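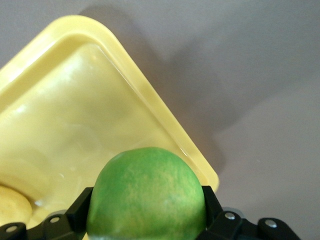 Visit to the Godley works, Trostby

We went up to Trostby on 17th December to see the Godley plant, which makes piston rods and tie bars for hydraulic cylinders. There were five of us from the shop, and Manju Goel, who runs the finishing side at Godley, took us through from the loading dock to the test room.

Bar stock comes in by truck and goes straight to a rack along the north wall. Each bundle has a tag with the heat number, and the tag stays with it until the bars are cut. Manju said they changed mills in November and are still checking every bundle for straightness before it goes any further. The old supplier's bars were checked one bundle in four.

The peeling line was stopped for a blade change, so we saw it only with the covers up. Peeling takes off the scale and the skin of the bar. After that it goes to a two-roll straightener and then to induction hardening. The hardening coil was running on 40 mm bar while we were there. It is quieter than ours, and the quench ring sits much closer to the coil. Bart Aerts asked about cracking on the smaller sizes. The answer was that they had trouble with it until they slowed the feed and fitted a filter on the quench water.

Grinding is done on four centerless machines, two of them bought used from Rastogi and rebuilt in the plant. Reynaldo Gatchalian has worked on the same model and spent most of his time there, talking with the operator about wheel dressing. They dress once a shift, or sooner if the surface reading drifts.

We could not go into the chrome room but watched through the window. There are six tanks, with hoists overhead, and the bars hang upright. After plating they are baked, polished and measured. Rejects are stripped and plated again once. A second reject is scrapped.

The test room was the last stop. They cut a short piece from each lot for salt spray and hardness. The lot on the bench had gone 148 hours in the cabinet, and Yogesh Tomar copied down the settings for us.

Lunch was in the canteen. The Fitden people were there too, looking at the packing line, and we shared a table with them.

Points to follow up:

Quench filter — Bart to get the mesh size and the name of the maker.
Wheel dressing — Reynaldo to try the once-a-shift routine on our number two grinder.
Rod samples — Pushpa Dixit has asked for two lengths in each diameter, to be sent by freight.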